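Subject: Re: Clearing of the shared table in Room 207

Members of the Zakinano list,

The office has received several replies to its notice on the shared table in Room 207. The relevant part of the earlier message is quoted so that all members have the same wording.

> The table is to be cleared at the close of each session.
> Food, dishes and cleaning supplies may not be stored together.
> Items left for more than 2 days will be moved to the Brakcombe cupboard.

The second point has raised the most questions. The carrot and the orange bowl belong with the kitchen items, and the blue sponge should go back to the sink. 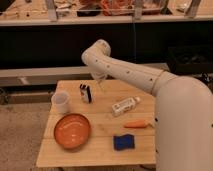
Bottles are a separate matter. Any bottle, whatever its size, is to be stored upright with its cap closed, and members who cannot identify the contents should hand it in at the Yap desk. Small boxes and packages may stay in the room if they are placed on the shelf – the tabletop is not a storage area.

Plastic cups may be kept for general use. The office asks only that they be rinsed and returned to the rack, which holds 32.

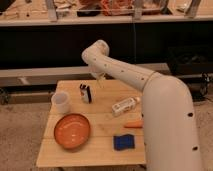
Zotus, February

The rules quoted above take effect with this message. The pale wood of the tabletop already shows small marks and scuffs, and members are asked to use a mat under anything heavy or sharp. Please allow 30 minutes for clearing when reserving the room. Requests for an exception should be sent to the office and not to the full list.

Room Office, Zakinano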